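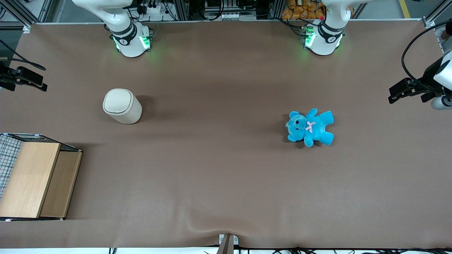 Blue bear, pink bow, small white bin.

December, past eleven at night

Another letter from Pundley today, telling me the new heating plan will save me 18 percent over the winter. Eighteen percent of what, it doesn't say. I read it twice, front and back, and the only hard number in it was the phone line.

My bill last month was 358 dollars. The month before that it was 184, and I had the windows open for half of it, so I can't make a fair case either way. The man on the phone said the meter was read by hand. I asked which hand. He put me on hold for 33 minutes and then the line dropped.

The people at Derkach swear by their own plan, of course, and so does everybody on Trerero Street who switched in the fall. I notice they all got a free thermostat for signing. I'd like to hear from them again in February.

Went down to the basement after supper with a flashlight and looked at the furnace. It looks like a furnace. The sticker says it was serviced by Plaltov, a company that closed years ago as far as I know, and the filter was gray as a sidewalk. Bought a new one. The box promises cleaner air and deeper sleep. I'll believe the first part.

Wore two sweaters all evening and set the dial at 64 - still heard it kick on every ten minutes or so. Wrote down the meter reading myself this time, on the back of Pundley's envelope. Need to call the landlord about the draft under the back door. Also out of milk.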